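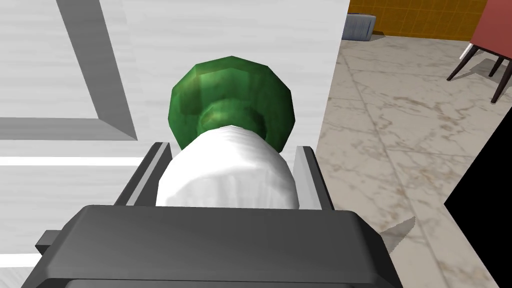

White door, green plate, round knob.

So Kestdale have gone and signed Jae-hoon So, and half the people I stand with on the far terrace are already talking about promotion. I'd like to be as cheerful as they are. I've watched too many of these signings to get there before he's played a match.

The deal is for 2 years, with a third if both sides fancy it, and the club put out a statement at breakfast time calling him "a proven finisher". Proven where? He got 13 goals last season for Fumside, and good luck to him, but I went back through the match reports last night and a fair few were penalties or came when the game was long gone. He scored in only two of the matches against teams who finished above them. You can make a striker look very good with a total and a short video.

I'm not saying he's a bad player. He came on against us in November and ran our back line ragged for half an hour, mainly down the left, which is the side we still haven't sorted out. What bothers me is that we've bought a forward when the trouble is getting the ball to a forward. Wendy Parsons said the same on the supporters' podcast, and got a load of grief for it from people who hadn't listened to the end. 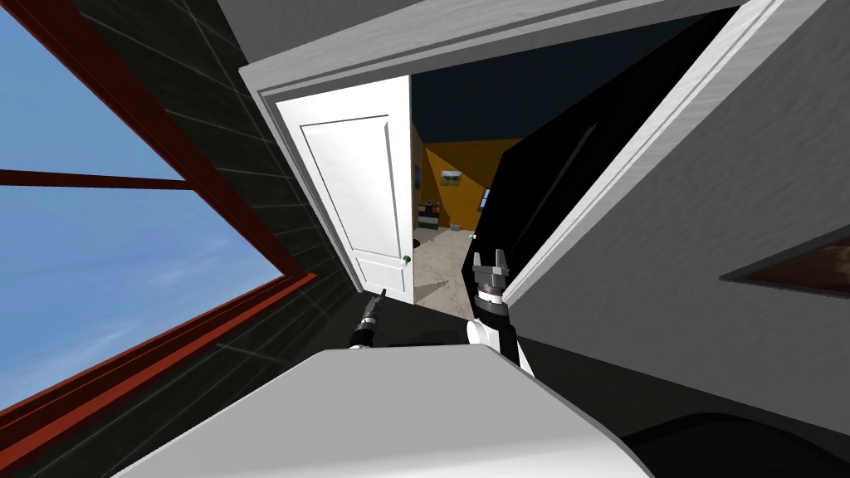 She also asked about the money, and fair enough. The shirt deal with Enenia is up in the summer and there's been no word on a new one. Shibata are supposed to be keen, according to the same bloke on the forum who had us moving ground three years ago. Until somebody signs something, I'd like to know what this contract is being paid out of. The club says it's "within budget". They said that about the last manager as well, and then they said it about paying him off.

Then there's the open training session, where up to 300 of us will be let in to watch him jog round some cones. I've put my name down, obviously. I may moan but I do turn up.

What would change my mind? A proper passer in midfield before the window shuts, for a start. After that, goals away from home against sides who defend with five - we managed next to nothing in those games last year and I can't see how one new face fixes it. If he's got six by Christmas and they aren't all from the spot, I'll write a post saying I was wrong and Wendy can read it out on the podcast.

Season ticket renewal came through as well, by the way. It's gone up again.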